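Laltano opens PC refurb bench in Ostcombe

January 2022. Old office towers get a second run. Side panel off, case down flat, board and drive bays checked. 2,101 machines on the list so far.
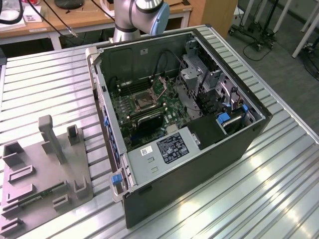

Herman Menon wants the memory slots tested first, becuase that was the fault in his last two.

Sockets, power supply, cables next. Roughly 16 towers a week to start.

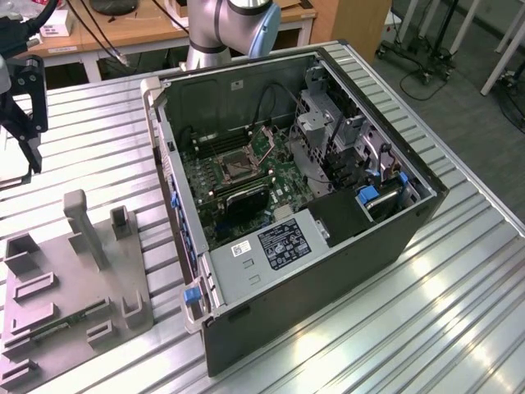
Drop-off and contact

Wibisono building, side door. Take your own drives out if you want to keep them.

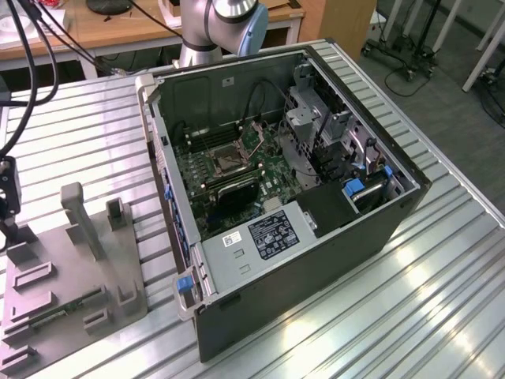
Monitors not accepted untill February. Press calls to Dorian Royer, Laltano.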